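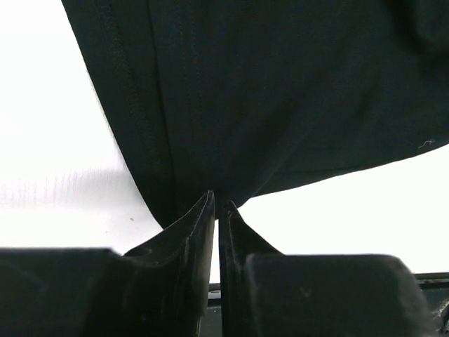 Photo: Marisol Restrepo

Notes for Skiltlow evening talk, December 9, 2025

Start with the question - who has thrown out a piece of clothing this year that still fitted? Wait for hands. Mine goes up too!

I want to talk about how we wash things, and how much longer clothes last when we do it less. I got into this through my neighbour Gunnlaugur Bach, who has worn the same dark green work shirt for as long as I've known him and washes it cold, inside out, with the buttons undone. (Pause here, people like to argue about the buttons.)

Colour first. Dark dyes fade fastest where cloth rubs against cloth, so look at the seams and folds of anything black or navy. Those pale lines are wear as much as washing. Turn it inside out and the rubbing happens on the side you never see. So simple, and I love it.

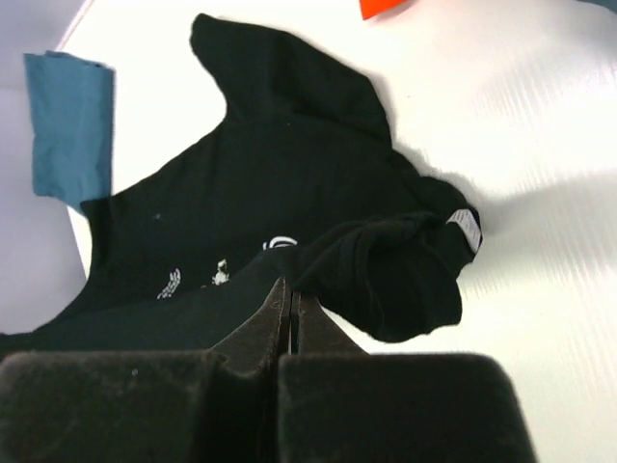 Then heat. Cotton shrinks, elastic goes brittle, and most everyday dirt comes out perfectly well in a cool wash. Mention my August trial: 40 loads, all cool, and only two had to go through again. One was gardening trousers. The other was beetroot, and I'd rather not discuss it.

Drying - slow down for this bit. Pick up the fluff from the tumble dryer and pass the jar round. That fluff used to be your jumpers! A line or a rack costs nothing to run, and a good shake before hanging saves a lot of ironing. Hang tops from the hem so you don't get peg marks on the shoulders.

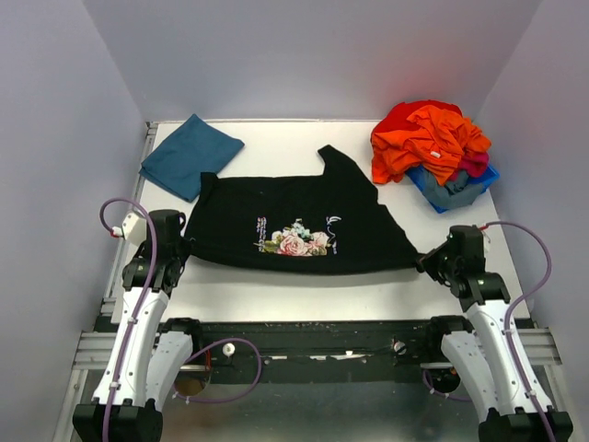 Photograph by Marisol Restrepo for Skiltlow

Prints need their own minute. Never iron straight on to one. Lay a tea towel over it or iron from the back, and fold loosely so the design isn't creased in the same place every time.

Smells: airing overnight by an open window works for wool nearly every time. Steinar Nørgaard will want to bring up the freezer. Let him, he tells it well, then move on.

Mending table after the break, with Iñaki Toledo on darning. We have 70 needles and far too much grey thread. Ask people to put the scissors back.

Questions until the tea is ready.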